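Handle Grasping Software: Progress Report, Second Period
Prepared for the Plernley Fund by the Skerkham project team 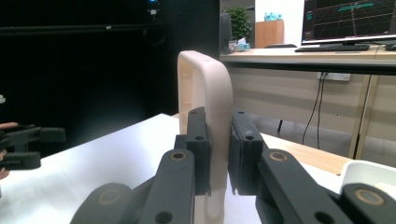

The second period was mainly spent on the grasp planner and on the tools we use to check demonstrations before they go into training. The plan we submitted had four work packages for the period. Two are finished, one is finished except for its documentation, and one has slipped. Details are set out under each heading.

Summary of position

Work package 3 (pose tracking): complete.
Work package 4 (demonstration checking tool): complete, user notes outstanding.
Work package 5 (grasp planner for handles and loops): complete.
Work package 6 (two-handed tasks): started late, carried into the next period.

Spending is within the agreed amount. We are not asking for any change to the total, but we would like to move part of the travel line to computing, as explained at the end.

Work package 3: pose tracking

The hand-held grippers have to report where they are in the room at every moment of a demonstration. In the first period we reported that the tracker lost its position when the gripper came close to a plain surface, such as a bare tabletop or a dark curtain. There is very little for the tracker to hold on to in those views.

We made two changes. The tracker now keeps a short map of the room from the start of each session and goes back to it when the current view is poor. It also relies more on the motion sensor during those stretches, with a limit on how long it may do so before it marks the data as unreliable. The old version would carry on with a bad estimate and say nothing, and we found out only when the trained policy reached for the wrong place.

The marking has been the more useful of the two changes. Stretches marked as unreliable are now left out of training automatically. The operator sees a warning at the end of the demonstration and can record it again while everything is still set out on the table.

One fault remains. If the operator turns sharply towards the curtain at the very start, before the map has been built, the tracker can settle on the wrong floor level. For now the start-up routine asks the operator to hold still for a few seconds facing the desks. We would like a proper fix but have not given it priority.

Work package 4: demonstration checking tool

The tool is called Flernano. It plays a demonstration back with the gripper path drawn in three dimensions alongside the recorded video, and lets the reviewer accept it, trim it or reject it. It replaces a set of scripts that only two people on the team could run with any confidence.

Flernano also makes its own suggestions. It looks for long pauses, jaw openings that do not match the video timing, and paths that jump further than a hand could move. A reviewer can go through 50 demonstrations in one sitting, which was not practical with the scripts. It is still too slow to open long recordings, and the trimming control needs two attempts more often than it should. Both are on the list.

The user notes are half written. We will send them with the next report.

Work package 5: grasp planner

The planner chooses where to close the jaws and from which direction. The first version treated every object as a solid block, which was good enough for boxes but gave poor results on handles. It often aimed for the middle of the opening, so the jaws closed on air, or it put both pads on a curved part and the object turned as it was lifted.

The new version estimates the shape of the handle first and then looks for a section where the two pads can sit flat on opposite sides. It takes account of the width of the pads and of the linkage arms behind them, which were missing from the old collision model. On a low handle those arms reach the table before the pads do. Thin-walled parts are given a lower closing force, set from the demonstrations.

We ran the agreed test of 600 grasps across the full object set. The new planner succeeded in 88 per cent of them, against a target of 80 in the plan. A grasp was counted as a success if the object was lifted, held and put back without slipping. Most of the failures were on glossy handles, where the depth estimate is poor, and on small handles set close to a wall or another object. A smaller number came from the arm stopping short because the motion planner ran out of time. We have raised that time limit and will repeat the affected runs.

The results by object are in the spreadsheet sent separately.

Work package 6: two-handed tasks

This package started later than planned. The time went on the tracking faults described above, which had to be dealt with first. Recording with two grippers at once depends on both trackers agreeing on the same map, and until this period they did not.

The two streams are now matched to within 10 milliseconds, which is close enough for the tasks we have in mind. We have recorded a first small set in which one gripper steadies a part and the other moves it. No policy has been trained on this data yet. We expect to have a first one running by the end of March and will report the result whichever way it goes.

Partners

Palaniappan, our industrial partner, has installed the tracker and Flernano on its own machines and is using both. Its team reported nine faults, of which seven are fixed. The other two concern network storage on its site and will need a visit.

Risks

The main risk is the training time for the two-handed work. The recordings are twice the size of the single-gripper ones and our present machine is in use nearly all week. If the computing request is not agreed, we would reduce the number of two-handed tasks from five to three.

Request

We ask the Fund to agree to the move of the unspent travel money to rented computing for the next period. Two planned trips were replaced by calls. The revised budget table is attached, and we would be glad of a decision before the next period begins.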